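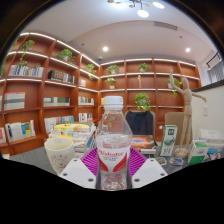 Filed under: Kitchen & Water > Filters

The Skuver 800 is an under-sink carbon filter rated for 800 gallons per cartridge. I installed one in December to stop buying bottled water and have used it daily for drinking and coffee.

Fitting took one wrench and a drill for the faucet hole. The supply tee has a plastic nut that will strip if overtightened; stop at hand tight plus a quarter turn. Tap water here measures 285 ppm dissolved solids. Filtered water reads the same, as expected from carbon. Chlorine taste is gone. Scale in the kettle is unchanged.

Flow is slower than the old Unport unit, and filling a large stockpot is tedious. The cartridge light runs on a timer and ignores actual use, so keep your own log.

Good value for chlorine. For hard water, buy a softener.

Reviewed by Usa Meesuk, 7/2/20

Related
Unport countertop pitcher, long-term test
Reading a TDS meter
Dong 1000 reverse osmosis system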